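Nous utilisons des cookies afin de mesurer l'audience de cette page. Accepter | Paramétrer

4.2 Évaluation du kit de préhension Toven pour articles plats

Le kit Toven, proposé par la société Trimilitz, comprend une paire de doigts, une caméra à placer près du poignet et un logiciel de planification de prise. Il est vendu pour la préparation de commandes de petits articles, et la documentation annonce une mise en service sans réglage spécifique par référence. Dans la présente section, nous examinons cette affirmation pour une seule famille d'objets, à savoir les articles minces : cartes imprimées, sachets souples, étiquettes cartonnées. Cette famille a été choisie parce que les ventouses, lesquelles donnent de bons résultats sur les boîtes, nous ont posé des difficultés avec les surfaces pliées.

Le protocole est le suivant. Un article est placé dans un contenant, le robot doit le saisir entre les deux doigts, le lever, puis le déposer dans un bac désigné par l'opérateur. Au total, 275 prises ont été effectuées avec 19 références. Aucun paramètre n'a été modifié entre les références, et la force de serrage est restée à la valeur fournie par le fabricant. La figure 7 montre une carte tenue debout (a) et un sachet tenu devant le rayonnage (b).
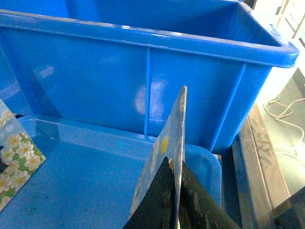

Jarmila Bednárik nous a fait remarquer, à la lecture d'une première version, qu'une carte tenue par un coin peut encore pivoter pendant le transfert, et qu'il serait plus juste de compter séparément la prise et la dépose. Nous avons suivi cette remarque. Une prise est donc comptée comme réussie lorsque l'article est levé ; la dépose fait l'objet d'un second relevé, donné en annexe.

Pour les articles rigides, le résultat dépend surtout de l'angle d'approche. Le planificateur préfère une approche sur la tranche, ce qui est raisonnable, mais il ne tient pas compte du bord du contenant lorsque celui-ci est haut. Pour les articles souples, la difficulté est autre : le film se plie sous la pression et la hauteur de matière dépassant des doigts varie d'un essai au suivant. Primo Russo et Concetta Negri ont observé le même phénomène avec le préhenseur Irnov, dont les doigts sont pourtant plus étroits. 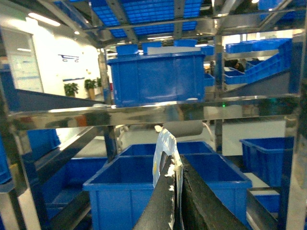
Figure 7. Prise d'articles minces avec le kit Toven : (a) carte, (b) sachet souple.

Faut-il changer de doigts lorsque l'on passe des cartes aux sachets ? Dans nos essais, la même paire a servi pour les deux catégories, et nous recommandons seulement de contrôler l'état des faces de contact toutes les 400 prises.

Le prix du kit, 900 euros hors robot, reste modéré pour un petit atelier. Nous regrettons cependant que le seuil de détection de glissement ne soit pas accessible à l'utilisateur.

Partages : 19 | Commentaires : 0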